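Bench log, August

Started 8:40. Task is still the wrapped pieces: pick up from the table, drop into a tub. Two tubs, two arms, either arm may serve either tub. Trivcombe wants 3,780 episodes on this task before training. We stood at 1,166 when I powered up.

First block ran on the short reset, with a couple of loose pieces left out and the rest in the tubs. Short episodes are quick to record but the policy learns little from them. The spacing is always easy.

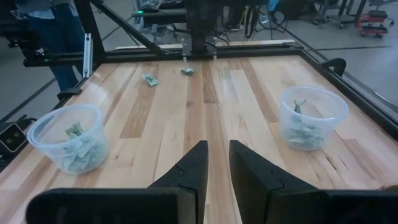 Grip width is the open question. The wrapper gives before the contents do, so the force estimate rises late and the operator tends to overclose. Hildegard Stüber lowered the closing speed on the Bralus controller before lunch. I kept those episodes under a separate tag until we know whether the two sets can be mixed.

Boneck asked for 100 episodes with recoveries, meaning a missed grasp followed by a second try in the same take. I will not stage the misses. If an operator misses, the take stays in and gets the flag.

Second block, 1:15, used the scattered reset. Pieces go down by hand with no pattern, and some may touch or overlap. Overlapping pairs are the hard case. Closing on one shifts the other, and the operator has to decide which to follow. A mug stays on the table as a distractor and is never a target.
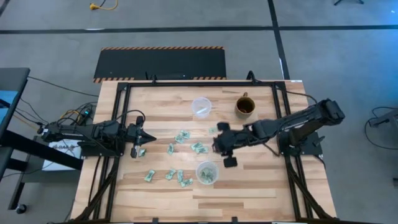
Open items

Tedesco export drops the left wrist timestamps when a take is paused. Do not pause takes until it is patched.

Review queue is at 355. Hildegard takes the recoveries, I take the rest.

Ask Trivcombe whether a piece resting on a tub rim counts as placed. I have been marking it as a fail.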